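用工与招聘周报
2022年2月16日

Welila改收费方式,小客户按月付费,大客户保留佣金制

中型招聘公司Welila上周向客户发出通知,从5月起调整收费办法。雇员较少的客户今后不再按每成功录用一人支付佣金,改为每月缴纳200欧元的固定服务费,另加一笔按岗位计算的启动费。大客户可以继续使用原来的佣金合同,也可以申请转入新方案。

通知一共四页,附有新旧合同的对照表。本刊看到的是发给Nuretley地区客户的版本,其他地区的文本据公司介绍内容相同,只是联系人和签约地点有别。

Welila做的主要是文职、财务、客服和初级技术岗位,总部设在Nuretley,去年全年为客户完成了2201次录用,其中包括长期合同和六个月以上的定期合同,不包括短期派遣。公司目前有1247家签约客户,大多数是本地的中小企业,一年只招一两个人,有的隔年才招一次。

公司总经理Irina Vasiliu在接受本刊采访时说,原来的佣金制对小客户和公司两边都不太合适。小客户平时不产生任何费用,等到要招人的时候,一次性付出的佣金相当于新员工一个多月的工资,很多老板觉得太贵,于是自己登广告,登了几周没有结果,再回来找Welila,这时候岗位已经空了很久。公司这边,顾问要从头了解客户的情况,之前的资料往往过期了。

“我们有顾问一个星期接到五个急单,下个星期一个都没有,”她说,“这样没有办法安排人手,也没有办法给顾问定一个合理的目标。”

新方案的基本内容如下。

客户每月支付200欧元,合同期十二个月。服务费包含职位说明的撰写和更新、每季度一次的薪资参考报告、候选人库的查询权限,以及一名固定的联系顾问。

客户开放一个岗位时,另付启动费。启动费按岗位级别分为三档,最高一档为2000欧元,适用于部门主管和需要专业资格的财务岗位。启动费在Welila提交第一批候选人名单之后收取。如果三周之内没有提交名单,客户可以取消该岗位,不付启动费。

录用之后不再收佣金。新员工在试用期内离职的,Welila免费重新推荐一次。第二次推荐的人选再离职,客户需要重新支付启动费。

合同到期前一个月,任何一方可以书面通知不再续签。没有通知的,合同自动延长十二个月。

最后一条在客户中引起的意见比较多。Raphaël Poulain经营一家做办公家具维修的小公司,和Welila合作了六年,他说自己对月费的金额没有太大意见,但自动续约的条款他不打算签。

“一年以后我可能根本不需要招人。我可能忘记写那封信。那我又要付十二个月。”他说。他已经写信给自己的联系顾问,要求把自动延长改成三个月,目前还没有得到答复。

Irina Vasiliu承认续约条款收到了一些反馈。她说公司正在考虑在到期前主动发送提醒,至于延长期限能不能缩短,要等到3月的管理层会议再定。在此之前,顾问没有权限单独修改合同。

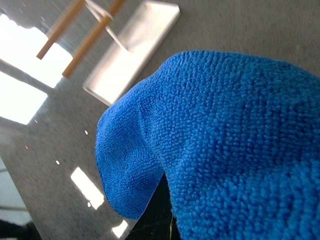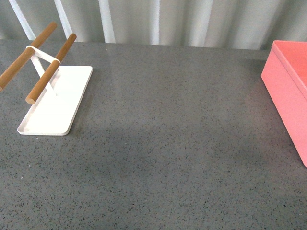
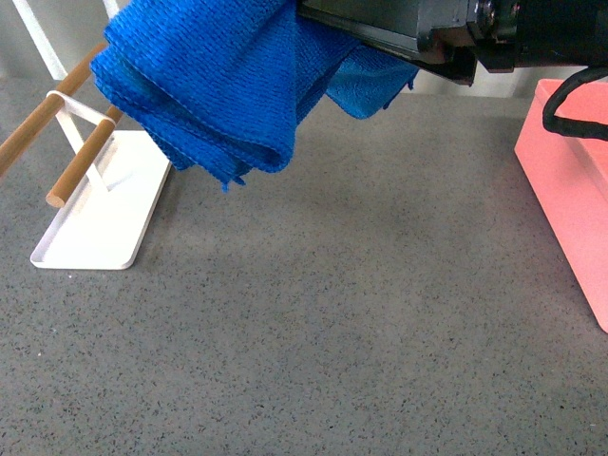
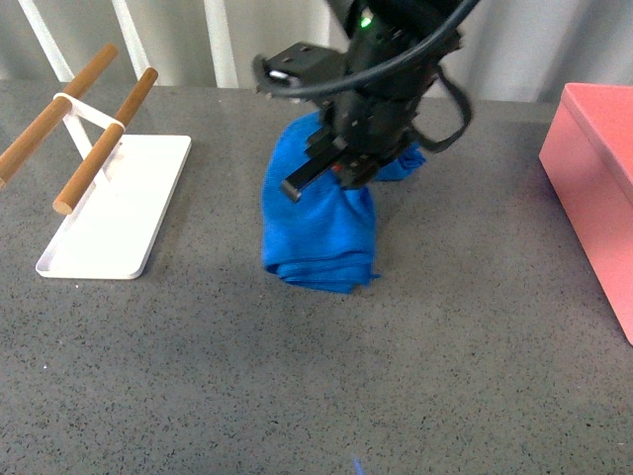

大客户的情况不一样。物流企业Neagu是Welila最大的客户之一,仓储、客服和行政岗位都通过Welila招聘。Neagu的人事主管Valentin Preda说,他们看过新方案,算下来目前还是佣金制划算。

Neagu手里的佣金合同是三年前谈下来的,费率低于Welila的公开报价,招的人越多费率越低。如果改成月费加启动费,每开一个岗位就要付一次启动费,而仓储行政这类岗位Neagu几乎每个月都在开。Valentin Preda说,启动费的最低一档单看不高,乘上全年的岗位数量就超过了现在付的佣金。

他提到的另一个问题是候选人名单的时间点。按照佣金制,人没有到岗就不付钱。按照新方案,看到名单就要付钱,至于名单上的人合不合适,合同里没有写明标准。新合同的原文是“与职位说明基本相符的候选人”,至少三名。什么叫基本相符,双方如果看法不同,由Welila的区域经理和客户协商。

“协商当然可以,但是钱已经付了。”Valentin Preda说。

Welila负责Nuretley地区业务的Liviu Toma对此的解释是,名单在提交之前会先由联系顾问和客户通一次电话,逐个过一遍,客户认为不合适的人不会算在三名之内。这个步骤写在公司内部的工作流程里,没有写进合同。他说如果客户要求,可以作为附件加上。

本刊建议准备签约的读者把这一项提出来。附件不影响主合同的其他条款,签字时一并处理就可以。

系统方面的变化

和新收费办法同时推出的还有客户端系统Arisel。此前Welila和客户之间主要靠邮件和电话往来,简历以附件形式发送,面试时间由顾问两头协调。Arisel上线后,客户可以在网页上查看候选人名单、标注意见、预约面试时间,也可以修改职位说明。

使用Arisel不另外收费,佣金制客户和月费客户都可以用。区别在于月费客户可以直接搜索候选人库,佣金制客户只能看到顾问提交的名单。

候选人库里的资料是匿名的,客户看到的是工作年限、技能、期望薪资和可以到岗的时间,姓名和现任雇主在候选人同意之后才显示。Liviu Toma说,这样做一是出于个人数据保护的要求,二是避免客户绕过Welila直接联系候选人。合同里对后一种情况也有规定:在库中查看过某位候选人资料的客户,十二个月内自行录用此人的,要补交对应岗位级别的启动费。

试用过Arisel的客户意见不一。Poulain的公司参加了去年秋天的试用,他觉得预约面试的功能好用,省去了来回打电话。搜索功能他用得少,他的说法是,维修师傅这类人在库里本来就不多,搜出来的多半是办公室文员。Neagu方面希望Arisel能和他们自己的人事系统对接,避免同一份资料录入两遍。Liviu Toma说对接在计划之中,今年上半年做不完。

对候选人有什么影响

求职者不付任何费用,这一点没有变化。改变的是联系的节奏。

过去顾问的奖金和录用数量直接挂钩,候选人拿到录用通知之前联系很密,入职之后基本就没有消息了。5月以后,顾问的奖金改为两部分,一部分看客户续约的情况,一部分看新员工是否通过试用期。按照公司的安排,顾问在新员工入职后的第一周、第一个月和试用期结束前各联系一次。

劳动力市场顾问Mackenzie Boychuk长期关注中小型招聘公司,她认为奖金的变化比收费的变化更值得注意。在她看来,按录用数量发奖金的公司,顾问倾向于推荐最容易被录用的人,这些人往往手里同时有几份邀约,做不了多久就会走。按试用期结果发奖金,顾问在推荐之前会多问几句,比如通勤要多长时间,能不能接受轮班,上一份工作为什么离开。

她同时提醒,月费模式在别的市场上有公司试过,难处在第二年。第一年客户觉得新鲜,加上正好有岗位要招,服务用得充分。到了第二年,岗位招满了,客户看着每个月的账单,会问自己付的是什么钱。季度薪资报告和职位说明更新能不能让客户觉得值这个价,要看内容做得怎么样。

“如果报告只是把公开的数据重新排一遍,客户翻一次就不会再翻了。”她说。

本刊拿到了一份薪资参考报告的样稿,内容是Nuretley地区的客服和会计岗位。报告列出了不同工作年限的薪资中位数和上下区间,数据来自Welila自己经手的录用,另有一页写候选人拒绝录用通知的主要原因。排在前面的是薪资低于预期、不能远程办公和面试流程太长。最后这一页在公开资料里不容易找到,对正在招人的雇主有一定参考价值。样稿没有按行业细分,制造业和服务业的会计放在同一张表里。

过渡安排

已经签订佣金合同的小客户,合同在5月之前到期的,续签时直接转入新方案。5月之后到期的,可以执行到期满为止,也可以提前转换,提前转换没有违约金。正在进行中的岗位按照开放时的合同结算,不受影响。

区分大小客户的标准是雇员人数,以签约时客户申报的人数为准。处在分界线附近的企业可以自己选择。通知里没有说明兼职员工怎么折算,本刊就此询问了Welila,得到的答复是兼职按工时折算成全职,季节工不计入。有季节性用工的餐饮和零售企业签约时最好把这一点问清楚,要求顾问在申报表上注明折算方法。

已预付佣金订金的客户,订金可以抵扣月费,也可以申请退还。退还需要填写表格,由联系顾问转交财务部门,办理时间为三周。

Welila将在3月为Nuretley地区的客户安排两场说明会,一场在上午,一场在傍晚,内容相同。说明会由Liviu Toma主持,财务部门会有人到场回答结算方面的问题。报名通过联系顾问办理,每家客户可以来两个人。不能到场的客户可以索取说明会的文字材料。

同行的反应

本刊联系了Nuretley的另外几家招聘公司,多数表示暂时没有调整收费的打算。其中一家主要做短期派遣,按小时加价收费,认为月费对自己的业务没有意义。另一家同样做文职招聘的公司表示在观望,如果Welila的小客户流失不明显,明年可能推出类似的方案。

对雇主来说,选择哪种方式主要看一年开几个岗位、岗位是什么级别。一年只招一名普通文员的企业,十二个月的月费加上最低一档启动费,总额和原来的佣金相差不大,多出来的是薪资报告和候选人库。一年招两到三名的,新方案会便宜一些。全年没有招聘计划的企业,没有必要现在签。招主管或者高级会计的,启动费虽然是最高一档,和按年薪比例计算的佣金相比仍然低不少。

以上比较没有考虑试用期离职的情况。原来的佣金合同在试用期内离职时按月份退还部分佣金,新合同改为免费重新推荐,不退钱。对急着用人的企业,重新推荐可能更实际。如果企业在这期间决定取消岗位,新合同下已付的启动费拿不回来,旧合同下还能退一部分。

续约条款的结果和说明会的具体日期,本刊会在下一期刊出。读者手里如果有和Welila顾问单独谈妥的附件文本,并且愿意提供给其他读者参考,可以发到编辑部的邮箱,刊登时会隐去公司名称和金额。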